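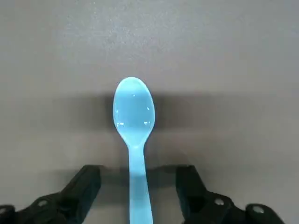
Search this site Go
Print | E-mail

I want to defend the plastic spoon that is washed and used again. In July I bought a bag of 24 for a family lunch, and I still have most of them in the drawer. My neighbor Shabnam Usmani finds this a little shameful — she says a disposable thing should be disposed. I do not agree. The spoon does not know it was made for one soup. If it is clean and not cracked, it can serve yogurt tomorrow also. Throwing it away is only a habit, and we learned it quite recently.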